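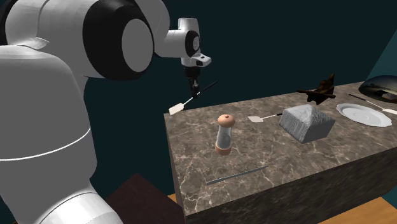

Lorwood Cooking School teaches people to make dinner on an ordinary evening, with ordinary groceries, in the time they've got. We've been doing it in Kornombridge for years now and we still get a kick out of it every single week! Most of our students come in sure that they need better equipment, and most go home planning to give half of it away. Give us a clear stretch of counter (marble-topped is lovely, but a scrubbed board does the job), a long spatula and one heavy pan, and we can keep a class of beginners busy for a whole evening. The long spatula gets more use than anything else in our drawers. It keeps your hand well back from spitting oil, it slides under a fish fillet without breaking it, and it's what we reach for when the potato cakes need turning and everyone has gone quiet to watch.

How we got going

The school was started by Ewurabena Amegashie, who had spent years running the kitchen at a boarding school and was tired of meeting bright young people who could not fry an egg. She put a card up in the library offering six evening lessons. Eleven people wanted in and there was room for eight, so she taught the course twice. The first classes were held in her own kitchen with the back door propped open, and the dish everybody remembers from that time is her groundnut stew, which we still teach in week four of the beginners' course with exactly the same amount of ginger (a lot).

When the D'Souza building came up for rent on Mill Lane we jumped at it. It had been a shoe store, then a place that sold aquariums, and the floor sloped so badly toward the street that onions rolled off the worktops. We leveled it, put in proper drains, and kept the big front windows. People walking home stop and look in, and quite a few of our students first found us that way. The teaching room is 87 square meters, with a long bench down the middle for eating, and we eat everything we cook.

Alcides Lozano joined us two years after the move. He had come to Ewurabena's Saturday-style family class with his daughter, asked so many questions about rice that she handed him the spoon, and was teaching that very class by spring. He now runs all of our bean, grain and bread courses. If you have ever had trouble with rice, please come and see him. He'll be thrilled.

What we teach

Everything starts with the beginners' course. It runs for six evenings, from 6:30 until we've finished washing up, and it covers knife work, eggs, soups, one good roast, a stew, and a pot of beans. There are 3 teachers in the room for that course, so you are never left standing over a smoking pan wondering who to ask. We'd love to say that it's always calm. It isn't, and the evening when everyone makes omelets at the same time is the loudest thing on Mill Lane.

After that you can go wherever you like. Flatbreads and fillings is the one that fills up first. Cooking for One is newer, and it has turned into one of our favorites – it's partly about cooking and partly about shopping, and what to do with the second half of a cabbage. We have a short course on pickles and chutneys in September when the allotments are overflowing, and a two-evening pastry course that Ewurabena teaches with the radiators turned off and the windows open. Bring a sweater!

We don't teach restaurant plating and we don't do competitions. There are very good schools for that, and we're happy to point you toward one. What we like is food that ends up in the middle of the table with a spoon in it.

The recipe wall

Along the back of the room there's a set of old card drawers from the Wevik seed company, and that's where we keep our recipes. Students are welcome to add their own. So far there are 1333 cards in the drawers, many of them with notes in the margins from people who tried the dish at home and thought it needed more lemon, or less time, or a different name altogether. There is a long-running argument on the back of the lentil soup card which has now spilled over onto a second card, stapled to the first. Please do read it, and please do join in.

You can copy out any recipe you want. We type up the most popular ones each winter and hand them out stapled together at the last class of the season. Students from years back still drop by to pick one up.

The people who come

We have taught 879 people so far, the youngest of them seven and the oldest ninety-one. Some had just moved out of their parents' homes. Some had lost the person who always did the cooking, and we take special care with those students, because the first few weeks can be hard. Others already cook very well and want company while they do it. We've had a whole rowing team, a retired judge who was scared of yeast, and two sisters who signed up separately without telling each other and met at the coat hooks.

If money is tight, talk to us. Each course has places set aside at a lower price, and you don't have to fill in a form or explain yourself. Just call or come by and say that you'd like one. Aprons, knives and all the ingredients are included, so all you need are closed shoes and something to carry leftovers home in.

We cook with nuts, wheat, dairy and eggs most weeks. Tell us about allergies when you book and we'll talk it through with you before the first evening – we can usually swap a dish or two, but we would like to plan for it.

Coming to see us

The door is open most afternoons from two o'clock, and there is nearly always something on the stove. The entrance is on the Mill Lane side, with a ramp to the left of the steps. The bus stops across the street, and bikes can go in the yard. New course dates go up in May and again in November, on the window first and then on the website.

Home Courses Our Teachers Recipe Wall Gift Vouchers Contact

We use cookies to remember your booking and to see which pages get read. Accept all Manage settings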